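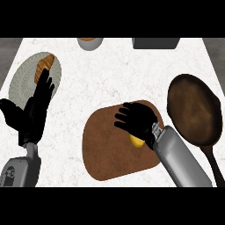

Two hands of this price should not be ordered before one of them has earned its place, Poul Eskildsen objected when we presented the first budget, and we have taken his remark seriously.

Figure 4. Simulated kitchen task with two arms: a bread roll on a plate (left) and a cutting board (right).

5.2 Planning the purchase

We therefore divided the purchase into two steps. In the first step the tasks are run only in simulation, and the cost is limited to licences and computing time, in total 568 hours on the Ukgate cluster. In the second step one arm with a multi-fingered hand is bought from Trinditz. The second arm is ordered only if at least five of the seven kitchen tasks cannot be done with one arm. Spare fingers and service are entered as a separate line, as the Clisdale laboratory advised us.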